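How do I get my cast iron pan back after it sat with tomato sauce in it?
Posted in Kitchen & Home, 2023-05-06

I have a 10 inch cast iron skillet that came with the apartment. I made a tomato sauce in it, left the leftovers in overnight, and when I emptied it there was a dull gray patch in the middle and the sauce tasted like coins. I scrubbed it with hot water and a little dish soap and left it in the rack. By the morning the patch had gone orange.

I have since read that I should strip it with oven cleaner, and also that I should never use oven cleaner. I don't own a self-cleaning oven. Mine is a small Betska that tops out at 450 and smokes up the room easily. I have vegetable oil, olive oil, coarse salt and steel wool. I would like to avoid buying anything.

A black frying pan on a round white table, with other kitchen things: 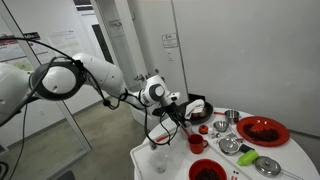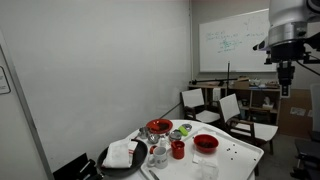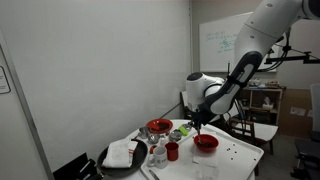
Albertina Esteves
Do not strip it. Stripping is for pans with years of flaking crud on them or something unknown baked on. What you have is a spot where the acid ate through the seasoning and then some surface rust, and both can be fixed in an afternoon.

Take the steel wool and rub the orange part dry, no water yet, until you get to gray metal. Go a little past the edges of the patch. Then wash the whole pan with warm water and a drop of soap. Dish soap will not hurt it. The old warning comes from when soap had lye in it.

Dry it right away with a towel and then put it on a burner on low for 4 minutes. The towel never gets all of it. Your rust came from the dish rack, so don't put it back there, now or later.

While it is warm, put on half a teaspoon of vegetable oil and rub it over everything, including the bottom and the handle. Now take a clean cloth and wipe it off as if you had put it on by mistake. Most people skip this and end up with a sticky pan. It should look nearly dry.

Put it upside down in the oven at 450 with foil on the rack underneath. One hour, then turn the oven off and leave the pan in there until it is cool. Repeat two or three times if the patch still looks lighter than the rest. If your oven smokes, there is too much oil on the pan. Open a window anyway.

Don't use the olive oil for this. It starts smoking at a lower temperature and costs more. It's fine for cooking afterward.

As for tomatoes, a quick sauce in a well seasoned pan is OK. Leaving it in overnight is what did the damage. I would wait a couple of months before trying any tomato in it again, and cook things like onions and potatoes in the meantime.

Tincuța Bălan
Mostly agree with the above. I do it at 400 because my oven is bad too and it works, it just takes more rounds. The color comes out more brown than black at first. It darkens with use.

Is the sauce safe to eat? You didn't ask but I wondered the same when mine did this. It is iron from the pan. It tastes bad but a small amount isn't a problem for most people. If you have a condition where you have to watch your iron, throw it out.

Also check that it really is cast iron. Some rental kitchens have plain carbon steel pans, thinner, with a long handle riveted on. The method is nearly the same but thin steel can warp if you heat it fast, so start with a cold oven. If it turns out to be nonstick, do none of this, and keep the steel wool away from it.

For everyday cleaning I use the coarse salt with a spoonful of oil and a paper towel. It takes off stuck egg without touching the seasoning.

Ursu49
just buy a new one, I got a Sillow for 19 dollars and it came pre seasoned. life is short

Albertina Esteves
The new one will do the same thing if it gets tomato sauce overnight. Try the steel wool first.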